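Re: [kestgate-home] Sorting out the odds-and-ends shelf
24 May 2026

On the list, someone wrote:
> We're at 86 things on the "no idea where this goes" shelf and I'm ready
> to put the whole lot in a bag. Does anybody have a system that lasts
> longer than a weekend? Mostly tubes, caps, pots and bits of packaging.

Oh, I feel this one! Don't bag it yet. I did that in August with the stuff from the Drirden move and spent ages fishing things back out (the lid to my good Uker flask was in there, naturally).

What worked for me was sorting by shape first and forgetting what anything is for. All the round, hollow stuff goes together, open end up, so you can see straight down inside. Black ones especially, they hide everything. I found 3 missing screws that way.
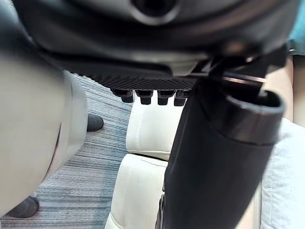 Then do the flat things, then whatever's left, and only after that start asking whether you need any of it. Tall tubes I lean in a corner of the crate, because if I stand them up straight they go over every time I open the door.

Fourie has divided crates that are okay for this, though the small ones are too shallow if you ask me. Shoeboxes do fine!

Does your shelf have a lip on the front? If it doesn't, put the round stuff at the back or you'll be chasing it across the floor.

> Also, is it worth keeping spare caps?

Only if you still have the thing they fit. I kept a whole jar of them for years and used one.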